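Predeck Student Robotics Project – FAQ

Who can join?
Any student enrolled in the Monday lab section. No programming background is needed.

Where do we meet?
Room 220, in teams of four.

What is the bottle task?
Two arms share one tray. The left arm handles a bottle beside the tray while the right gripper stays open. Each team gets five attempts – resets count.

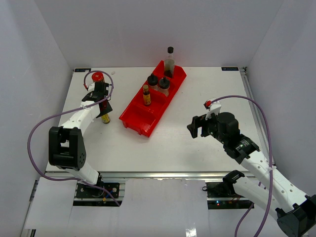
Can we use our own code?
Yes. Submit it to the Plultex folder before your bench slot.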